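Pen holder

By Melaniia Stasiv
27 March 2024

A pen holder (also pen pot, pen tidy, desk tidy or, in my nan's house, "the jar") is an open-topped container that keeps pens, pencils, markers and the like standing upright on a desk. I've been writing up the desk section of this encyclopedia for a while now and this is the entry I've looked forward to most, so forgive me if I go on a bit!

Names

I grew up saying pen pot, and I still do. "Pen holder" is what most shops print on the label, and "desk tidy" usually means something bigger with a drawer or a tray for paper clips. Watch out for older books, where a penholder (one word) is the stick you push a steel nib into. That's a different thing altogether and has its own entry.

Types

The simplest sort is a plain cup – a mug with a chipped handle does the job perfectly well. Cups are cheap and easy to wash, but short things vanish in them. I once tipped mine out and found a rubber, two pencil stubs and a key I'd had copied twice.

Divided holders have walls inside that split the space into compartments. These are my favourites by a long way. You can keep markers apart from biros, and the pens stay more or less upright even when there are only a few of them in there. The drawback is cleaning, as dust and pencil shavings settle in the corners and you need a cotton bud to get them out.

Then there are the revolving ones, which I find noisy, and the sloping ones, where the back row stands higher than the front. Sławomir Stępień, who looks after the stationery entries with me, is very keen on sloping holders and would like it known that I have been unfair to them.

Materials

Plastic is the commonest these days, clear, tinted or solid, and often printed with a pattern. See-through plastic is handy because you can spot a lost pencil sharpener at the bottom. Wood, tin, wire mesh, leather and pottery all turn up too. Mesh looks smart, but a fine pen tip will go straight through it and mark the desk (mine has the dots to prove it).

Filling and sorting

Everyone has their own way of doing this. I take the lot out, lay the pens on the desk, try each one on scrap paper and put back only what writes. Last November I did this at the library in Groddale and ended up with 60 pens, of which I kept far fewer than I'd like to admit.

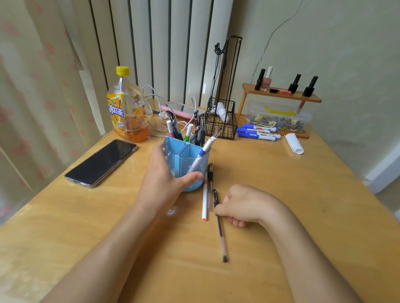 A divided pen holder with a star pattern, with three pens out on the desk in front of it.

Most people stand their pens cap up, and I do the same with biros and gel pens. Felt tips are where the arguments start. Some people store them cap down so the ink stays near the tip, others lay them flat in a tin, and double-ended markers really ought to lie flat whichever side you're on.

As for how full is too full, my own test is whether I can pull one pen out without two more coming with it. Up to six in each compartment suits me, though fat markers need more room.

See also

Pencil case; Desk tidy; Penholder (nib); Inkwell

Last updated by Sławomir Stępień: minor changes to "Types"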